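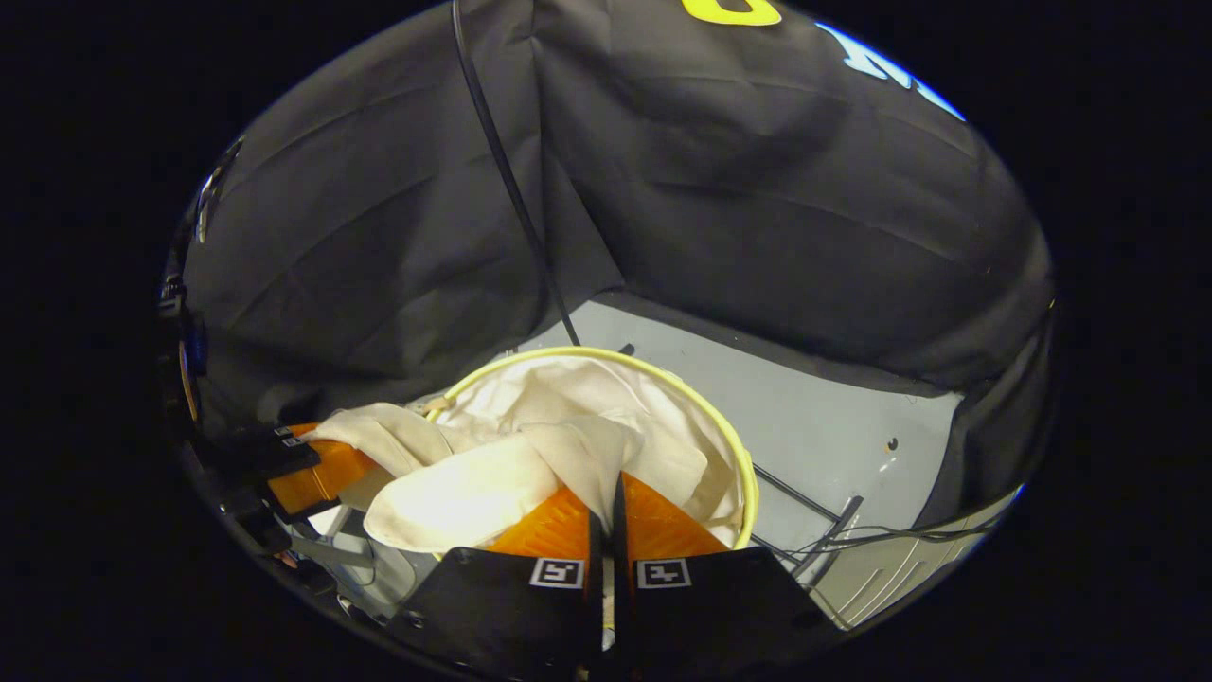 Handout 2, page 2

Course notes > Machines at work > Can a robot do the laundry yet?

Laundry is my favourite chore to teach from, because everyone in the room has done it and hardly anyone has thought about it. Take one white cloth bunched up in a round hamper. You would reach in without looking and have it out while talking to someone. A gripper with two fingers has to settle several questions first. Which bit is the top? Is that fold an edge, or only a crease? If I pinch here, do I get one layer or three?

A cup is the same shape wherever you hold it. Cloth isn't, and every touch gives you a new shape to deal with. Engineers call it a deformable object, and you'll meet that phrase in all the reading.

What the fingers need

Look at the orange pads and the fine texture on them. Grip on cloth is a trade: too smooth and the fold slides out, too fierce and you drag up everything underneath. The small black-and-white squares on the backs of the fingers are markers. A camera can find a marker like that very quickly, and from two of them you can work out how far apart the fingers are. I love this trick. It costs next to nothing and you can print it yourselves (we will, in the December practical).

Where things stand

Picking a cloth out of a basket: yes, often, if you allow a second try. Spreading it flat: sometimes, slowly. Folding a shirt that arrived in a heap: it has been done, and it is wonderful to watch, but ask how many attempts were left out of the film. Pairing socks, turning a sleeve the right way out, spotting the tissue in a pocket: still very hard.

Wai-kit Poon's project last year used the Nitden rig and a pile of tea towels. Over 1,026 attempts the arm came up with exactly one towel 604 times. The rest were misses, drops and double picks. Please read the double picks section closely, it's the best part! The arm did far better when it lifted a little, paused and looked again before carrying on, and that pause is now standard in our own code.

On the shop floor

The Vakell and Hellström case studies are both in the reader. Vakell sorts boxed parts, which keep their shape, and the cell runs through the night with one person on call. Hellström handles seat covers and still has people feeding every machine by hand. Same budget, near enough, and the same make of arm. Work out what differs before the seminar.

For next time

Read the Kosto chapter up to the section on tangles. Then take a tea towel, drop it on a table and fold it using only a thumb and one finger of each hand. Write down every movement, including the ones you had to undo. Bring the list and the towel.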